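Reading time: 3 minutes

4.2 Collecting the garment recordings

The recordings were made by students on the second-year project module at Gronbridge, working in pairs. Each pair took home a set of Wurkix hand-held grippers for the February project block and was asked to record ordinary clothing jobs in the rooms where they lived. We did not supply garments or a table. Students used their own clothes and whatever surface they would normally use, which in most cases was a bed.

The task sheet listed four jobs: pick up a garment, turn it the right way out, fold it, and put it down on a pile. A recording began with the garment lying on the surface and stopped when both grippers had let go. Each recording was to last no longer than 90 seconds. If a garment fell on the floor the student picked it up with the grippers and carried on, and the recording was kept. Students were asked not to tidy the room first, and to leave the bedding as it was.

Figure 3 shows the lifting stage with a fleece. Thick, soft fabric of this sort was easy to grip but hard to place. Once pinched, it bunched between the pads and hung over the fingers, so that the edge needed for the next fold was often out of view of the camera on the same gripper. Thin cotton shirts gave the opposite trouble. The edge stayed visible, but the pads tended to take hold of the blanket as well.
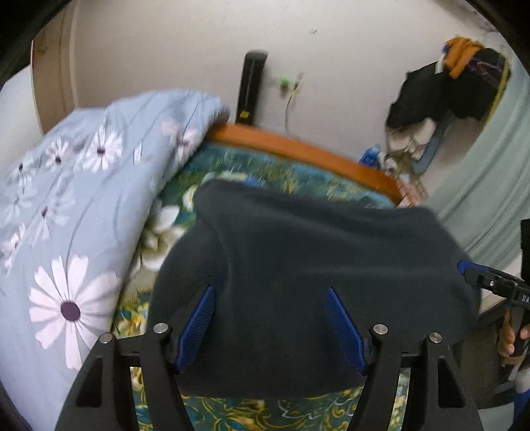
Figure 3. Lifting a navy fleece from a bed with patterned bedding.

Several pairs dealt with this by pinching the garment near a seam and giving it a small shake before moving it across. The task sheet did not mention shaking, and at first we treated it as a mistake. After watching the first week's recordings we decided to allow it, and changed the wording of the sheet. Recordings made before and after the change are marked in the Preda log so that they can be separated.

Patterned bedding was a second concern. Our earlier tests in the teaching laboratory had used a plain grey cloth, and the garment could be separated from it by colour alone. In the students' rooms the blankets and duvets were often printed with large shapes, and a fold in the duvet could look much like a fold in the garment. We left these recordings in. A pair could ask for one to be removed for reasons of privacy, and this was done without further questions.

4.3 Labelling

Labelling was shared among the students who had made the recordings, but no pair labelled its own work. Each recording was marked at 2 points: the moment the fabric left the surface and the moment it was released. Where the two labellers differed by more than 10 frames, they watched the recording together and agreed on a single value. Most differences came at release, as heavy fabric went on settling after the pads had opened.

The labelled set was then passed to the Tralport group in the same module, who used it for the folding trials described in Section 5.

Related items
Gripper pad wear over one teaching term
Setting up Preda for shared student logs
Folding trials with towels and pillowcases
Project module handbook: working in pairs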